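Intro to Product Costing, week 6 notes
Returns, repairs and what a cheap part costs you

Slides are not going up this time, so these notes are it. Read before the workshop. Bring a calculator, phone is fine.

Leftover from last week: unit cost vs landed cost. Unit cost = what the factory bills. Landed = unit + freight + duty + insurance + whatever the warehouse charges to take it in. Half the homework stopped at unit cost. Please dont. If the exam says "landed" and you give me unit you lose the whole part, even if the arithmetic is right.

1. The Tretero case

Small company, sells travel and work bags, mostly online, a few shops. Buys cloth from Zelenák, sewing done at Fullov, zippers and other metal bits from Gidon. Three suppliers, three invoices, three different payment terms. Keep those apart in your spreadsheet.

First run of the carryall: 552 sold. Returned within the warranty period: 179. That is a return rate of 32.4 percent, which is awful. For a bag you would want single digits.

Of the 179, closure problems were 141. Slider jams, teeth come apart behind the slider, pull comes off. Remaining 38 were mixed: wrong color ordered, changed mind, strap too short, one with a stain.

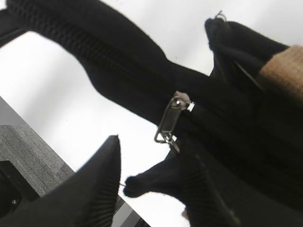 So 141 out of 179 is 78.8 percent of all returns from one part. And the part is one of the cheapest lines on the bill of materials. This is the pattern to look for. Cost of a part and cost of that part failing have nothing to do with each other.

Work out both rates and label them. 141 over 552 (25.5 percent) is the failure rate among bags sold. 141 over 179 is the share of returns. People mix these up every year — check your denominator.

2. What goes into the cost of a return

Return shipping, if the seller pays. Tretero does.
Outbound shipping on the original order. Already spent, you don't get it back.
Labor to open, inspect, log. Use the hourly rate in the workbook, page 3.
Repair or replacement.
Card fees, which may not be refunded to the seller.
Markdown, if the item goes back on sale as a second.
Lost repeat business. Real but hard. Leave it out of the base number and put it in a note underneath.

Don't put the full landed cost of the bag in as a loss if the bag can be fixed and sold. Common error. Only the part you fail to recover.

And refunds: the refund reverses the sale, so take it off revenue. It is not a return handling cost as well. Counting it in both places makes the case look twice as bad.

3. Repair or replace?

Compare, per bag:

repair = labor + part + shipping back to customer
replace = landed cost of new bag + shipping to customer − what the old one can be sold for

Take the lower. Sounds easy. The trouble is repair labor varies a lot. Swapping a slider is quick, replacing a whole zipper means unpicking the seam and resewing, and now you need a machine and somebody who can sew. Use two labor times in the sheet, short job and long job, and a split between them. Write down where your split came from!

If you have no split, sort a sample of 100 returns by hand. Make it a random pull from all the returns, not the top of the pile. Top of the pile is the newest returns and those lean toward early failures.
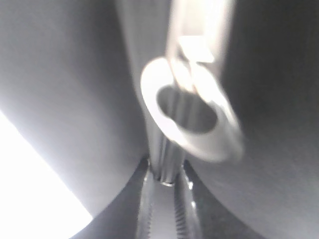

Next question is always who pays. Look at the supply contract. Gidon's terms cover replacement of defective parts only, meaning they send new zippers, no labor, no shipping. Fullov covers stitching faults for six months. If a zipper fails where it was sewn in badly, each one points at the other. Tretero ate the cost on most of those because the return form only had a box for "zipper" and no box for how it failed.

Lesson for your own forms: record part AND failure type. Seperate fields.

4. Upgrade break-even

Say the better zipper adds u to every bag. You pay u on all bags, including the ones that would never have come back. You save c (cost per return) only on the failures you avoid.

Worth it when: u < c × (old failure rate − new failure rate)

Failure rate here is the one over bags sold, so 25.5 percent for the old part. New rate is a guess until you test. Do it at three values — supplier's claim, half the improvement, and none. Most groups will find the upgrade pays even at half. If yours doesnt, look at c first, usually shipping got left out.

Watch the units, u is per bag made, not per bag returned.

For the workshop

Do 1 and 2 before you come, we start straight on the repair sheet. Groups same as in March. Question 5 in the workbook has a misprint, it should say "landed cost" where it says "list price". Workbooks go in the tray by the door at the end, names on the front.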